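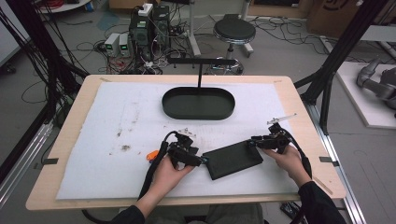

Food Writing for Beginners, Session 2: How to interview a restaurant owner

28 Nov 2023

Hello again everyone! Last time we talked about reviewing a meal, and I promised we'd move on to the people who cook it. These are my notes more or less as I gave them, with a few things added from your questions at the end (thank you, there were some great ones).

Before you go

Eat there first. I know that sounds obvious, but I once turned up at Bellis, a tiny noodle place in Indbridge, having read the menu online and nothing else, and the first thing the owner asked me was which broth I liked best. I mumbled something about the mushroom one. They'd stopped serving it months before. She was very kind about it, but the next ten minutes were hard work.

Go as a paying customer, keep the receipt, and write down what you ordered and what you'd order again. Then look for older interviews and make a note of the questions everybody asks, so you can skip most of them.

Choosing a time

Never ask for lunchtime. Mid-afternoon is usually good, after the lunch rush and before the evening prep gets going, but ask the owner, because bakeries and breakfast places run on a completely different clock. And say how long you need! I ask for half an hour and stick to it.

Questions that work

"What made you open a restaurant?" gets you the answer that's already on the website. Try something smaller:

What did you eat for dinner last night?
Which dish did you have to take off the menu, and did anyone complain?
What do the staff cook for themselves?
What's the one ingredient you won't buy cheap?

My favorite is the dish that got dropped. At Kivwood it got me a long, slightly furious story about a stuffed cabbage that took two days to make and that hardly anyone ordered – and that cabbage ended up as my opening paragraph.

Recording and typing up

Ask before you record, every time, and take notes as well. Kitchens are loud (extractor fans are the worst) and a phone sitting next to a coffee grinder is no use to you later. My Clirnemora interview came to 2270 words typed up, and the finished piece used 178 of them as direct quotes. That's pretty normal for me, so don't panic when you see how much you're leaving out.

You can trim a quote, but please don't polish it. If somebody says "it's like a soup but it's sulking," leave it exactly like that.

Checking

Prices, opening hours, the spelling of every dish. I email these over as a short list and ask for corrections. I don't send the whole article, and if an owner asks to see it I explain that politely. Some of you felt awkward about this, and we'll come back to it in December with a few sample emails.

For next time

Pick a place you've eaten at more than once and write ten questions for the owner. Cross out the four dullest and bring me the rest. If you have the course reader, the interview on page 23 is worth a look too – watch how long the writer waits before mentioning any food.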